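Notebook, April, Stirness bench

Second sorter block off the printer this morning. Same blue filament as the first one, same hole layout. The only change in the file is clearance: the star slot is opened up a little on every side, because the peg for the first block went in only if you lined up all the points and then leaned on it. Print took 11 hours. Left the layer lines on the sides as they were and took a blade around the top edges of the holes where there was stringing.

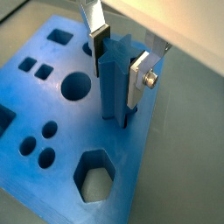
The small squares and the three small rounds needed the most cleanup. Hexagon was clean. I logged the star slot as revision 7 and kept the old file in the Casado folder — please don't print from that one.

Checked the peg for twist against a straightedge and found none worth writing down. 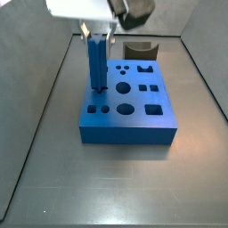
Ifeoma Tamuno thinks the clearance is now too generous for the star and would rather see a small chamfer at the mouth of the slot with the old walls below it. She also asks for the same chamfer on the two small squares.

Fair point. A chamfer costs nothing in print time, so it goes in the next revision. I'd leave the big round hole alone — it never gave trouble.

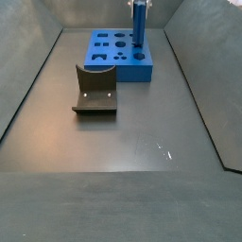

Still to do: weigh the block, label the underside, order more blue. Infill stays at 2 walls plus the usual grid until the spool is finished.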